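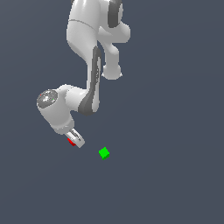

I got to the bakery on Vullumgate at a quarter to five on a Tuesday morning, which I had been told was late. The lights were on, the back door was propped open with a flour bin, and the woman I'd come to talk to was already elbow-deep in dough. She didn't stop. "Grab that stool," she said, "and if you get sleepy there's coffee by the sink, but it's bad coffee."

It was bad coffee. I had two cups.

If you live on the east side you probably know the place, or at least you've stood in the line. It's called Zamani, it sells bread and a couple of kinds of bun, and it closes when the shelves are bare. She has run it for eight years. Before that she did payroll for a furniture company, and she says she liked that job fine, thank you, people always want her to have hated it. "I was good at it! I had a nice chair. I just kept taking days off to bake, and then one year I ran out of days off."

I asked how she learned. I was expecting a grandmother, I'll admit it, and there wasn't one. Her family bought sliced bread in a bag and so did everybody else on their block. She learned from library books and from a baker in Gramau, a little town up the valley where she rented a room for a summer. He let her sweep, then he let her weigh things, and toward the end he let her shape the rolls that went to the school (kids don't complain about lopsided rolls, apparently). "He hardly talked. He'd pick up one of mine, look at it and put it down again. I'd go home and lie awake thinking about that roll."

The oven she bakes in came with the building. There's a stone over the front door with 1724 cut into it, and people love to ask her if the oven is that old too. It isn't. The floor of it was relaid twice that she knows of, and the door is newer than she is. "I used to let people believe it. Then a man came in who knew about ovens and I was so embarrassed I gave him a free loaf."

By five-thirty she was scaling out the first batch, and I was trying to keep up with my notes and also stay out of the way of the trays. Each small loaf goes in at 600 grams of dough. She cuts a lump, drops it on the scale, pinches a bit off or sticks a bit on, and it's gone down the bench before I've read the number. I wanted to know if she still needed the scale. "Yes! Everyone wants me to say no. My hands are off by plenty when I'm tired, and I'm tired every day."

The flour is mostly from a mill called Vumis, and she had a lot to say about it, more than I can fit in. The short version is that every delivery behaves a little differently. Last May she got sacks that drank water like crazy, and she spent a week with dough she described as "a sulking teenager." She called the mill to complain, and they told her to add more water. She did, it worked, and she's still a bit annoyed about it.

I asked the money question, because readers always write in and ask me to. She laughed and wiped down the same patch of bench for a while. The bread pays for the shop. The buns pay for her. She'd happily quit making the cinnamon ones, she's sick of the smell, it gets in her coat and her car, but they sell out first on any day it rains. Prices went up over the winter and she put a handwritten note on the door a week ahead. "One person told me off. Three people told me it should've gone up sooner, and I thought, well, where were you last year?"

What about a second shop? Somebody had offered her a space across the river, with parking and a bigger kitchen. She went to see it and stood in it for ten minutes. "It was a lovely room. I kept thinking, who's going to be here at four? And it was going to be me."

She does take Mondays off now, which is new. She sleeps until seven and then, she told me a little sheepishly, she usually makes toast.

The first loaves came out just after six-thirty and she handed me one wrapped in a dish towel, too hot to hold. I put it on the passenger seat and meant to wait until I got home. I made it as far as the light at the bottom of the hill.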